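Equipment request, second arm for the packing bench
Status: waiting for purchase decision
Category: Purchasing / Automation
Posted in November by Bench Support, Girkmont site

Hello,

I open this ticket again because the first one was closed with the note "budget question, not technical". I think it is both, so please read until the end before you move it.

Problem as reported: the cable on the arm at bench 11 gives us stops. The controller shows a communication error, the arm holds its position, and the operator must acknowledge and start again. In the last quarter we logged 393 stops of this kind. Most of them are short, but the parts in process must be checked by hand after each one.

What we tried so far:

- Changed the cable for a new one from Bokena, same length. Fewer stops for two weeks, then the same as before.
- Cleaned and tightened the connector. No difference.
- Reduced the speed of the wrist joint to 60 percent. The stops went down by half, but then we do not reach the number of pieces per shift.
- Asked Hofstetter for a service visit. Their technician measured the line and wrote that the cable routing is the weak point. He recommends a guided cable package, with clamps on each link.

Update, 10:40
The quote from Hofstetter arrived. The cable package with installation is 2,170. I was hoping for less. The quote does not include the new connector for the gripper side, I have asked them to add it as a separate line.

Update, 14:15
Trultham offers a used arm with internal cabling for over 3,000, without gripper and without stand. On paper it is only a little more expensive than the repair. But we would need also an adapter plate, a new risk assessment and two days of programming, and I could not find these costs in any of the sheets that were sent to me. Please do not compare the two prices directly.

Purchasing asked me to show how the cable is running today, so that they understand what the package would replace. 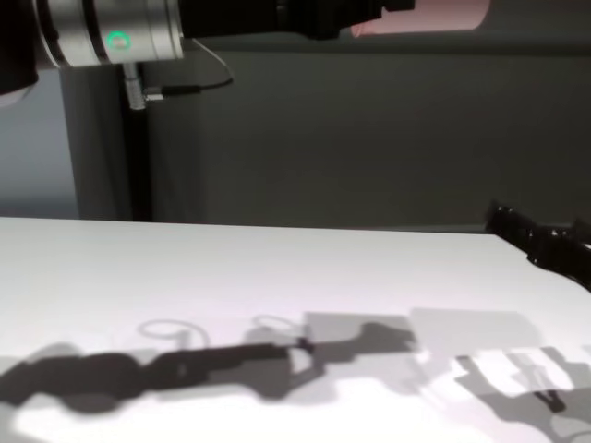
Bench 11: cable hanging in a loop below the silver joint, connector on its underside. Indicator ring green.

The green ring does not help us to find the fault. It is green also in the minutes before a stop, according to the log.

My proposal:
Order the cable package from this year's maintenance budget, and put the second arm in the plan for next year with all the costs, also the small ones. If the stops continue after the package is installed, we have at least excluded the cable, and the request for a new arm will be easier to defend.

Open points:
1. Who approves an amount above 2,000 for maintenance? The form says site manager, the intranet says purchasing.
2. Can Hofstetter do the installation during the late shift? The bench is needed in the morning.
3. Does the warranty of the arm allow clamps from another supplier? I wrote to the manufacturer and wait for the answer.
4. The spare Bokena cable should stay in the cabinet until the package is tested. Please do not return it.

The quote is attached to the first ticket. I cannot attach it again here, the system says the file already exists.

Thank you, and please leave this ticket open until point 1 is answered.

Contact support desk | © Girkmont Internal Services | Back to top
This site uses cookies to keep you signed in. Accept | Settings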